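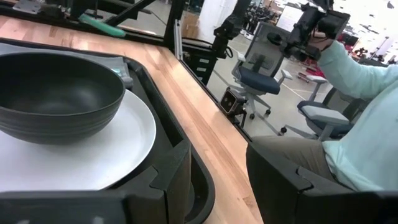 Setting the Table in a Small Household

The purchase of tableware is often treated as a minor matter. In the experience of this household, it deserves the same care as the purchase of a mattress or a desk, as the items are handled every day and are seldom replaced.

Our previous set, bought under the Barnano name, contained 42 pieces. Most of them were never used. The gravy boat and the second size of saucer were stored above the refrigerator until we moved to Greltari, at which point the entire set was donated. It was decided that any new purchase would be limited to what could be washed in a single load.

Two shops were considered. Ako offered a full service for 1040, including serving dishes. Lightfoot sold its bowls and plates individually, and a suitable selection came to 499. The second option was chosen. The order was placed in August and delivered in 3 boxes, one of which had to be returned on account of a chipped plate. The replacement was sent without charge.

A dark bowl on a white plate is now the usual arrangement for soup and for rice dishes. Guests have asked whether a tablecloth is still required. It is our view that a wooden tabletop may be left uncovered at ordinary meals, provided that it is wiped promptly and oiled at regular intervals. A tray is recommended wherever food must be carried from another room.

Cloth napkins remain in use at dinner. Paper ones are kept for breakfast and for visiting children.

The matter of glasses has not been settled. The present ones do not stack, and the shelf on which they stand is also needed for the teapot.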